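The Secondhand Bin: notes from the back of the shop
April 2021

Well, the boxes from the Storkberg basement are finally upstairs, and my back would like a word with me. If you've been in over the past couple of weeks you'll have seen them stacked along the wall by the listening station, and you may have tripped on one (sorry!). There were 63 in all when I signed for them, most of them jazz, with a good helping of organ soul, some Latin, and one whole box of marching bands that I'm going to pretend I haven't opened yet.

I figured I'd use my space this month to talk about what's in there, and about one record in particular, which I've played so many times now that the guy from the sandwich place next door hums it when he comes in to break a twenty.

The record is by the Delacroix Trio and it's called Supper on Jenia Street. I'd never seen a copy. I'd never even heard of a copy, and I've been doing this long enough to be a little smug about what I've heard of. The label is Brultik, a tiny outfit that put out a handful of LPs in the late sixties, mostly to sell off the bandstand at supper clubs. The sleeve says 400 were pressed. I don't know if I believe it (small labels said all kinds of things on their sleeves), but I do know that I've been flipping through bins since high school and this is the first one I've had in my hands.

Piano, bass, drums. That's it, no guest horn on the last tune, no strings. The piano is a touch out of tune up at the top and whoever was playing it clearly knew, because the solos keep steering around those last few keys and then, on the closer, go right up there and hammer on them for a good long while. I laughed out loud the first time. It sounds like somebody settling a score with the instrument.

The bass is recorded very close and very warm, and it sits a little too loud in the mix, and I wouldn't change it for anything. On the slow blues that opens side two you can hear fingers sliding on the strings between notes. The drummer plays brushes on nearly everything and only picks up sticks for one number, a fast waltz, and the change is so sudden it feels like someone opened a window.

And there's an audience! It isn't listed anywhere as a live record, but you can hear plates. You can hear a woman say what sounds like "not the fish" right before the ballad starts. I've grown very attached to her.

Condition, for the people who skip down to this part: the vinyl is a solid VG plus, with some light crackle in the lead-in on side one and a tick that comes around for a few turns in the waltz. The sleeve has ring wear and a split along the bottom seam, and somebody has written a grocery list on the back in pencil. Eggs, bleach, ham. I'm leaving it on there.

Is it for sale? Ask me next month. I've had one offer already from a customer who heard it playing and went a funny color. I said I'd think about it and I have been thinking about it, mostly while playing it again.

OK, the rest of the boxes. I've gone through 30 of them properly, meaning every disc out of the sleeve and under the lamp, and I've peeked into the others. If I had to guess at the whole haul I'd say nearly 2,000 records, and I'd be happy to be wrong in either direction. The person who put it together bought with real taste and also, I think, bought anything with an organ on the cover. So there's a lot of organ. Trios with guitar, trios with tenor, an organ Christmas record, an organ record of songs from movies I'm fairly sure never came out. Some of these are wonderful. Some are the sound of a roller rink on a slow afternoon, and I have a soft spot for those too, so I've priced them low and put them in the bin by the door.

The Latin stuff is in rougher shape because it got played, and played at parties, from the look of it. There's candle wax on one. I've cleaned what I could and marked the grades as strictly as I know how. If you want a record to file away in a plastic sleeve and admire, these aren't the ones. If you want to push the coffee table against the wall, come see me, there's a boogaloo comp in there with a piano break that goes on about twice as long as it has any right to.

A few people have asked how I'm cleaning them all. Nothing fancy. I use the vacuum machine for the good ones and the bath-and-brush thing for the rest, with distilled water and a tiny bit of the cleaning fluid, then a rack to air dry overnight, then a new inner sleeve. I don't use the wood glue trick. I did try it once, years ago, on a beat-up copy of something I didn't care about, and I spent an evening picking glue out of the grooves with a toothpick. Maybe your glue is better than mine.

While I had the stereo in the back room apart I also swapped the stylus, and boy, was it time. I'd been telling myself for months that those cymbals were supposed to sound like that. They weren't! If you can't remember when you last changed yours, that's probably your sign. I keep a few of the common ones behind the counter and I'm glad to fit them for you if you bring in the headshell. Please bring in just the headshell. Somebody carried a whole console in last winter and we had to take the door off.

A word on the want list. The old notebook is full, both covers included, so I've started a new one, and I copied over only the requests I could read. If you asked me for something before Christmas and haven't heard a peep, there's a good chance your handwriting beat me. Drop by or send a note and I'll put you in again. Artist, title, and how picky you are about condition is all I need. "That blue one with the sax player" has been entered in the new book exactly as written and I'm doing my best.

Trade-ins are open again, with one change. I'm only looking at them in the mornings, up until lunch, because the afternoons got a bit nuts and I was grading people's collections with a line out the door, which is no way to do it. Jazz and soul are what I want most. I'm full up on soft rock and I'm very, very full up on easy listening, unless it's the weird kind with the bird calls, in which case bring it straight over.

The listening station is first come, first served, same as before, and it's been rearranged so the chair faces the bins and not the bathroom. The left channel on the old headphones finally quit, so there's a new pair. They're heavier and they pinch a little, but the bass on them is lovely. Take the Delacroix for a spin if you're in, just let me be the one to put it on the platter. I'm not going to apologize for hovering.

I'm hoping to have the whole Storkberg lot priced and out on the floor by July. It'll go out in batches as I finish, jazz first, then the organ stuff, then the Latin, and the marching bands whenever I get my courage up. I won't be holding things back for anyone ahead of time, so please don't ask, I'm terrible at saying no and I'll end up promising the same record to four of you. New batches go in the bins right at opening. There'll be coffee, and it'll be the usual coffee.

What I've been playing at home this month, for those who like to know: a lot of solo piano in the mornings, one of the organ trios while I cook, and side two of Supper on Jenia Street pretty much every night with the lights down. My downstairs neighbor asked what it was. I told her, and then she asked who was talking about fish.

See you in the bins.
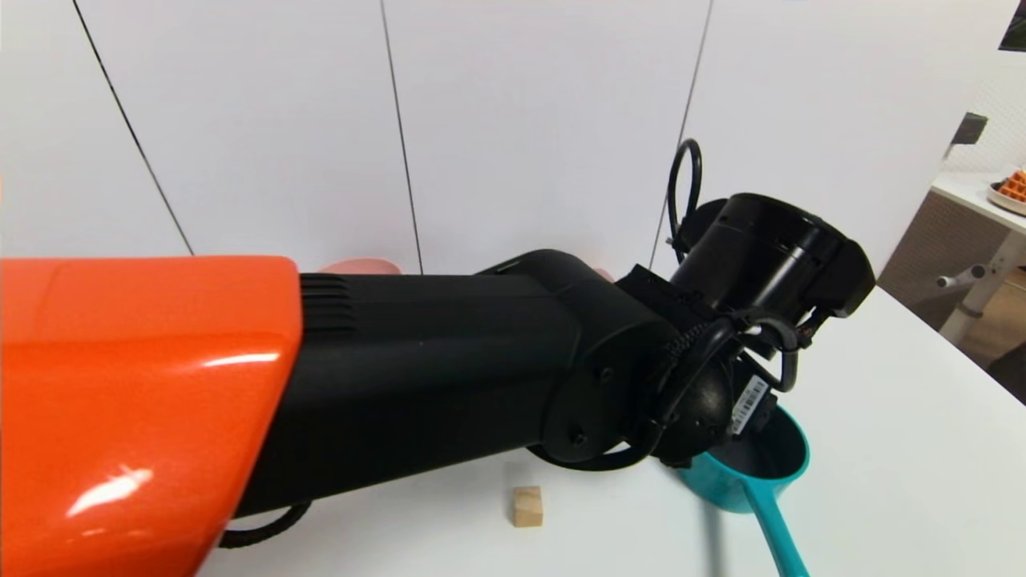

Orange and black arm over a white tabletop.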